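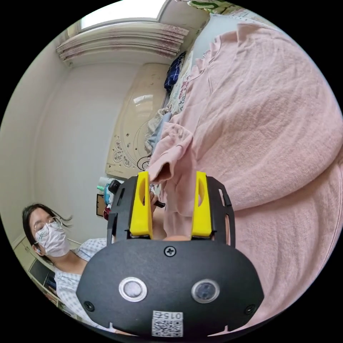 Pink terry cloth, gathered up at the edge.

Dolora Wash & Fold – Frequently Asked Questions

Sunday, August 25, 2024
By the Dolora front desk
Last updated: December

Same questions every week so we put them in one place. If yours isn't on the page, call the Ritlow shop, not the Padilla Street one. Padilla Street is drop-off only and the phone there rings out.

Do I need an appointment?

No. Walk in with a bag. Appointments are for comforters and anything over 43 pounds.

What time do I have to drop off for next day?

Before 6 in the evening. After that it goes into the following morning's run, so add a day. Saturday drop-offs are back Monday.

What kind of bag?

Any bag that closes. Trash bags are OK but please tie them. We had a run of split ones this summer and socks went everywhere. Our own bags are at the counter, you pay once and keep it.

Do you separate colors?

Lights and darks, yes, always. Reds get their own load if there's enough of them, otherwise they go with darks. If you want everything washed together on cold just write that on the tag. Some people prefer it, it's cheaper.

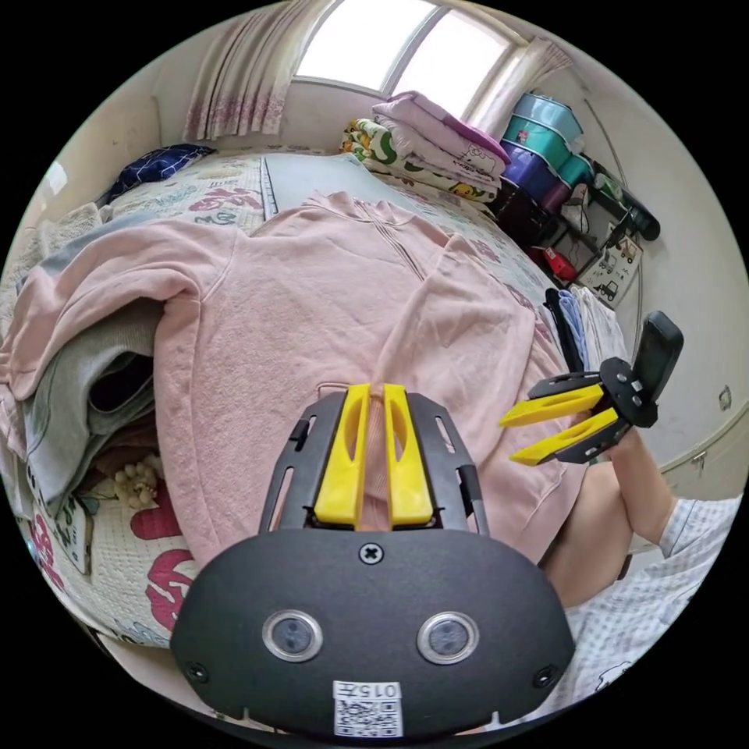 Brand new towels are the other thing to flag. They shed like crazy the first few washes and we'd like to keep that lint off your black pants. Write NEW on the tag and we run them alone, no extra charge. After three washes or so they calm down and can go in with the rest.

Why are my towels stiff?

Usually too much detergent at home, sometimes hard water. Steranach customers, it's the water. Ask for the extra rinse. Skip the fabric softener, it coats the loops and then they don't soak up anything. If you still want softener we'll use it, your towels.

What detergent do you use?

Unscented liquid. You can leave us your own, label the bottle with your ticket number. Please don't leave pods loose in the bag – they melt in there and then we've got a blue pillowcase.

Can you wash kids' bedding?
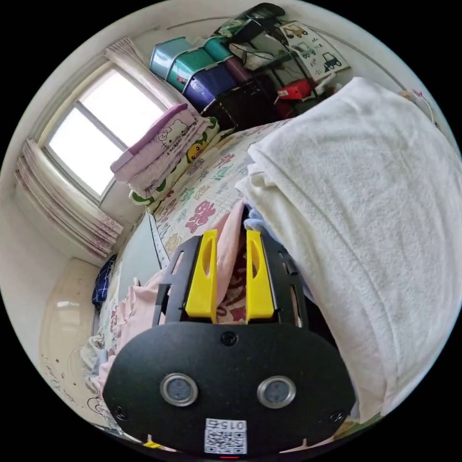 Yes, all of it, fitted sheets, flat sheets, pillowcases, crib sheets. Prints go in warm, not hot, and come out of the dryer a little early. A white sheet with cartoon and floral prints on it, like the one in the photo with the pink, green, red and purple, counts as a light for us. It goes in the lights load unless you tag it otherwise. Waterproof pads get washed seperately and air dried, which can add a day. Tell us about any accidents. We've seen it all, we just need to know so it gets a soak first.

What about stains?

Point them out. There's stain tape at the counter, stick a piece right next to the spot. Grease, grass and ballpoint come out pretty often. Old yellow marks on pillowcases, maybe. Hair dye, no. We don't bleach anything without asking you.

How do you fold?

Towels in thirds, then in half. Shirts flat. Socks matched if there's a match. Fitted sheets we do our best, they come back as a sort of square.

Fold it differently, hang it, or leave it in a heap, all fine, put it on the tag. 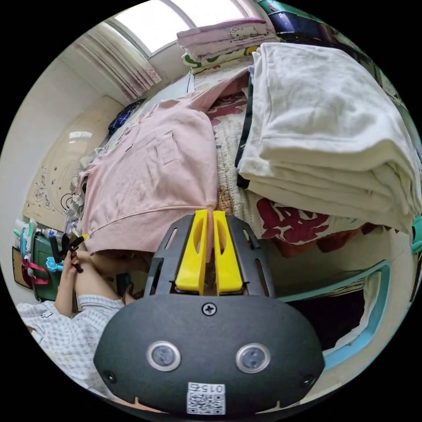 Yellow fingers, nearly touching.

I'm missing a sock.

Check inside the fitted sheet corners and duvet cover. That's where it is most of the time. If not, we keep a bin of strays at the Ritlow shop for 17 days, come look through it.

What happens if something gets damaged?

Tell us within 6 days of pickup and bring the item with you. If it's our fault we pay, up to $300 per order. We don't cover shrunk wool that came in mixed with cottons, or stuff left in pockets. Pens especially.

Things you won't take?

Leather, suede, anything beaded. Dog beds with the foam still in. Rugs bigger than a bath mat. Gas or paint thinner on clothes – please don't, it's a fire risk in the dryers, even after washing.

Do you deliver?

Steranach and Ritlow only for now. Tuesday and Friday afternoons. Leave the bag where the driver can see it from the street, and text us the gate code if theres one.

Holiday hours?

Both shops close the last week of December. Get your guest sheets in before that, the week leading up is always packed and next-day turns into three.

How do I pay?

Card or cash at pickup. Delivery is card only. Tips go in the jar by the door and get split at closing.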